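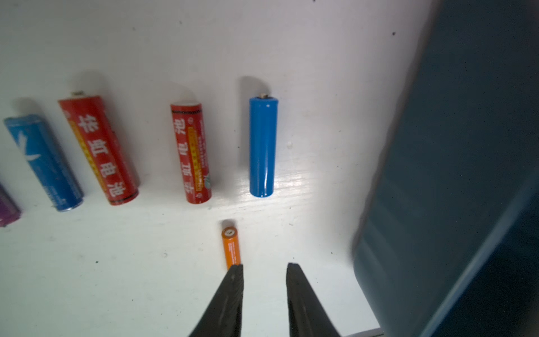 Our robotics club finally picked its fall project, and I could not be happier! We're calling it Podside, and the goal is to teach a pair of arms to sort household batteries by size. Khrystyna-Mariia Maksymiv pitched it back in June, and I was the one who said it sounded too easy. Well! A fat red cell and its skinnier sibling carry the same white lettering in the same colors, so going by the wrapper gets you nowhere. The little orange one is my favorite, such a slim thing to close two fingers on, and getting that grip right is what I've been happily losing sleep over.

I've been keeping the training log, which stands at 84 runs as I write. We want 524 before the Farkgate meet, and that means a lot of evenings (and a lot of pretzels). Nadine Awwad does most of the driving because she has the steadiest hands in the club - my own best session was three clean picks in a row, and I yelled. 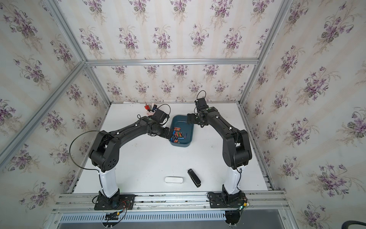
Two arms was Nadine's idea and I'm so glad we listened. With one on each side of the teal tray, either can reach into the pile while the other waits its turn, though they do have to be polite about it. I've also started leaving ordinary desk stuff out on the table, like the stapler and the cup of pens, so Podside gets used to a bit of clutter. And yes, I love the violets on the wallpaper!

Next up is the handoff, left arm to right. Khrystyna-Mariia has a plan for it sketched out already, and I get to try it first.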